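Brabec Hall closed for repainting in May

The ground floor of Brabec Hall will be closed for the first 2 weeks of May while the walls and ceilings are repainted. The work covers the Budham Room, the kitchen and the back corridor. The Grotgate entrance stays open, and groups that meet upstairs can come and go as usual.

Kelico won the job and will start in the Budham Room. Members chose plain white again in the spring survey, which drew 350 replies. The green in the corridor had some support – mostly from people who remember it going up – but it will be painted over.

Please clear your shelves and cupboards by the end of April. Anything left will be boxed and moved to the upstairs landing. Boxes can be collected after 4 p.m. on any day the office is open.

Regular bookings have been moved to the library annex at no extra charge. The annex holds fewer people, so the two dance classes will run in shorter sessions. Parking there is on the street only.
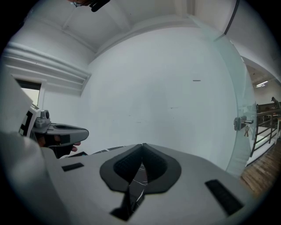 White walls, the color members picked again this year.

The piano will be tuned once it is back in place. Key cards will not need to be changed.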